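Indigo/sulfur black transfer from new jeans onto white cotton sheets

skerard_mill
Joined: March
Posts: 222

Problem: gray smudging on a white fitted sheet, 100% cotton percale. Source is black jeans that get laid on the bed before folding. The jeans have been through two cold washes. Transfer is worst along the seams and back pockets. I have tried regular detergent at 105 F with no change. Looking for a treatment that won't yellow the cotton.

fenness
Posts: 2444

First question is what the dye is. Most black denim is sulfur black, sometimes over an indigo base. Sulfur black sits near the yarn surface and any dye left over from finishing rubs off dry. That is crocking. Bleeding in water is a separate failure and has a separate test.

Rub a dry white cotton cloth over the thigh ten times, then repeat with a damp one. Compare the two.

skerard_mill

Dry cloth: faint gray. Damp cloth: clearly darker, slight blue cast.

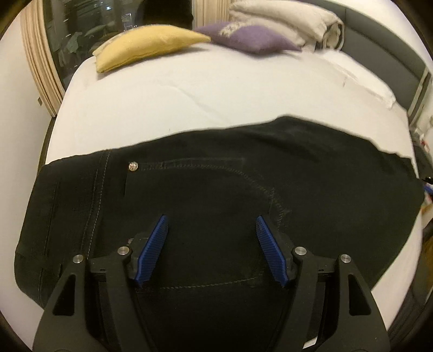 The hang tag says "wash before wear" and nothing else. No fiber content for the pocket lining. I can run a third wash tonight if there is a reason to pick one temperature over another.

fenness

Blue cast suggests an indigo bottom with a sulfur top. Wash warm, inside out, alone, with plenty of water. Cold does very little for loose surface dye. Repeat until the rinse runs clear.

For the sheet, oxygen bleach (sodium percarbonate) in hot water, five hours minimum, then a normal wash. Do not tumble dry until the mark is gone.

Bunberg
Posts: 7

Add a cup of white vinegar to the jeans. It sets the dye. I do this with every new pair and have never had a stain.

fenness

Vinegar does not set sulfur or indigo. Neither is an acid dye. Acid helps fix acid dyes on wool, silk and nylon. On cotton denim you are getting a slightly acidic rinse and the benefit of an extra wash.

Bunberg

My results are my results. The rinse water is lighter with vinegar than without.

Iwona Jakubowski
Posts: 608

Did you run the same pair both ways? A second rinse is always lighter than the first. You would need two pairs from one lot, one with vinegar and one without.

I disagree with fenness on the warm wash, though. On a cheap sulfur black it will take the color down fast and you end up with brown-gray jeans. I would stay at 85 F and accept more cycles.

fenness

Fair, if keeping the shade matters. The OP asked about the sheet.

skerard_mill

Shade matters somewhat. Going with 85 F for the jeans. Sheet is in percarbonate now.

skerard_mill

Update 8/18/24. Sheet soaked overnight, about seven hours. Smudges gone except one line where a side seam was. Second soak took that out. No yellowing. Jeans at 85 F, three cycles: dry rub is clean, damp rub still shows gray.

Iwona Jakubowski

Damp rub may never go fully clean on that construction. Keep them off the bed in humid weather.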